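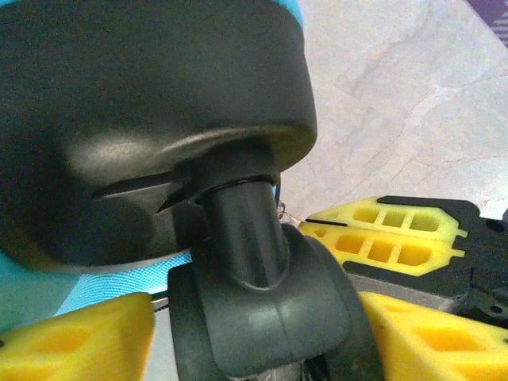
Caster housing, swivel stem and wheel on a light blue soft-sided case.

Soft-sided suitcase: one wheel no longer swivels freely
Rusdale Community Help, Household and Repairs section
Posted October 23, 2023

Ebise Hailu wrote:

I would be grateful for advice concerning a soft-sided suitcase with a light blue woven body and four swivel casters. The case was purchased in January and has been used for 3 trips, all by train and bus. One of the casters now resists turning. When the case is pulled in a straight line the wheel rolls acceptably, but when I change direction it stays at an angle and drags.

The stem passes into a black plastic housing, and the housing is attached to the fabric body. I can see dust and small scuffs on the outside of the wheel assembly but no crack. I have wiped the outside with a damp cloth, without result. I have not attempted to take anything apart, as I do not wish to damage the lining.

I have the following matters to settle before I travel again. Should the wheel be cleaned or replaced? If it is to be replaced, can this be done without cutting the fabric? Is it acceptable to use ordinary household oil on the stem? The retailer, Holia, has informed me that the model is no longer stocked and that no parts are held for it.

I should add that the case is otherwise in good order. The zippers close properly and the handle locks in both positions. I would prefer to keep it in use.

Tekle Chala wrote:

Cleaning should be attempted before any replacement is considered. Lay the case on its side on a table, with a towel beneath it, so that the wheel is free of any load. Turn the caster by hand through a full circle and note the point at which it binds. If it binds at one point only, there is probably hair or thread wound around the stem where it enters the housing. If it is stiff throughout, the grease inside has most likely collected grit.

Thread can be drawn out with tweezers and a seam ripper. Work slowly and cut the strands in several places before pulling. Inspect the axle of the wheel as well, where carpet fiber tends to gather. Once the thread is out, brush the gap with a dry toothbrush and turn the caster again.

Household cooking oil should not be used on the stem. It becomes sticky and will hold more dirt than before. A dry silicone spray, applied in a short burst with a cloth held against the fabric, is the suitable product. Please test it on a hidden part of the case first, as some sprays leave a mark on woven material. Leave the case overnight before packing it.

If the caster still drags after 2 attempts, the stem may be bent. No amount of cleaning will correct that, and the unit must then be exchanged.

Joana Carvalho wrote:

Mine did the same and I replaced it. Not difficult.

Oddur Hafþórsson wrote:

I wish to add some particulars on replacement, as the previous reply does not give them.

On most soft-sided cases the housing is held by screws driven from the inside. Open the main compartment and look for a short zipper in the lining near the lower corners. Where such a zipper is provided, no cutting is required. Where there is none, the lining is usually stitched along the bottom seam, and a short length can be unpicked and later closed by hand.

Before ordering a part, take these measurements and keep them with the order:

Height of the whole unit, from the top of the housing to the floor
Diameter of the wheel
Distance between screw holes, center to center
Width of the housing where it meets the fabric

The last of these is the one most often omitted. A housing that is too narrow will leave the edge of the opening exposed, and the fabric will begin to fray. Hamero and Dinsa both supply replacement casters in pairs. I recommend that both wheels at the same end of the case be exchanged together, so that the case stands level. Keep the old screws until the new ones have been tried.

For the work itself, the case should be empty and placed flat on a pale or plain surface, where a dropped screw can be found.

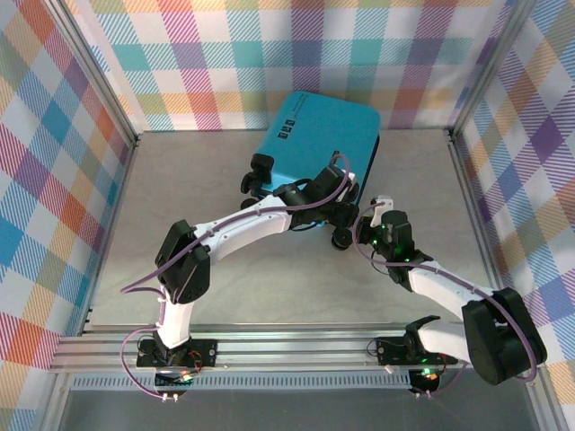

Charmaine Visser asked whether a caster unit could be ordered singly, her own case having only one worn wheel, and whether the screws were supplied with it.

Oddur Hafþórsson wrote:

Single units are sold by Dinsa on request. Screws are not included, and the length should be checked against the originals before anything is tightened.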